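My mother's bread, and the trouble with cups

I learned to bake in a country where everything goes on the scale. Flour, water, salt, even honey. When I moved to Flornden I brought my winter coat, two pans and a brown notebook with my mother's recipes, and I believed that the bread would be the easy part of the new life. It was the hardest one. For the whole first winter my loaves came out flat and heavy like a roof tile.

The notebook is a mixture. The oldest pages are in grams, but later my mother got recipes from a cousin overseas and copied them just as they were, in cups and spoons. On some pages both systems live together: 20 grams of yeast, then three cups of flour. I didn't see a problem in this. A cup is a cup, I thought, and I took the one from which I drink my tea.

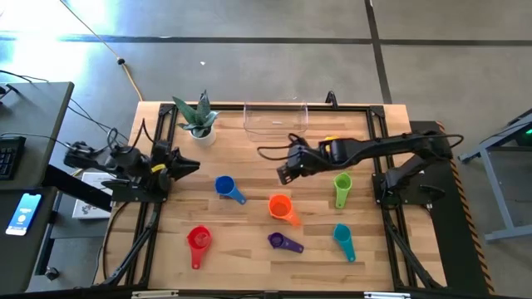
Szczepańska wrote to me under the last post that I worry too much. Her grandmother, she says, measured with a chipped mug all her life, and the bread was always good, so the secret must be in the hands. I thought about this for several days. I agree with her about the grandmother. If you use the same mug for sixty years, the mug becomes your system, and it doesn't matter what another person would call a cup. But I had a recipe from one kitchen and a mug from a different one, and my hands were not yet so clever.

So I did a small test one evening. I filled the same cup with flour in two ways and put it on the scale each time. First I spooned the flour in lightly and took off the top with a knife. The scale said 153 grams, already more than I expected, but my cup is a big one. Then I pushed the cup straight into the bag, as I always did, and pressed it a little against the side. It said 196! I repeated it because I didn't believe it. Imagine this difference three times in one dough, and you have my roof tile.

After this I went through the notebook page by page and wrote grams next to every cup, with a pencil, so that my mother's ink stays as it was. Some pages I had to bake two or three times before I was satisfied. The poppy seed roll is still not correct. I suspect there is a word missing in it, maybe a whole line, and I can't make out her writing near the fold, where something was spilled.
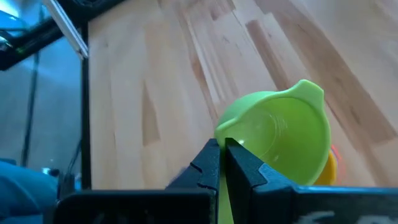 Flornden, June

I come back to this post after a break, with better news. The rye bread works now. I changed the flour to the Lanora one that they sell in the small shop behind the station, it is darker and it drinks more water, so I add two spoons extra. I also stopped to bake in the afternoon. I mix the dough in the evening, leave it on the windowsill for 8 hours, and put it in the oven before six, when the street is still quiet and I can hear only the first bus.

My old scale died in spring and I bought a Primeck, a very simple one, with a button that is too hard to press. It switches itself off when I am slow, and I am often slow, with dough on my fingers.

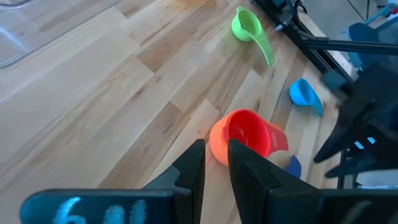
For spices and baking powder I still prefer spoons, I must admit. The scale jumps between one gram and two and I lose my patience with it. A level teaspoon is good enough for a cake, and for cinnamon I don't level anything.

Next I want to try the plum cake from the last page of the notebook. There it says only "flour, as much as it takes". I will start with 300 grams and write here what happened. If somebody has an old recipe for plum cake with yeast, please leave it in the comments, in grams or in cups, I will manage with both.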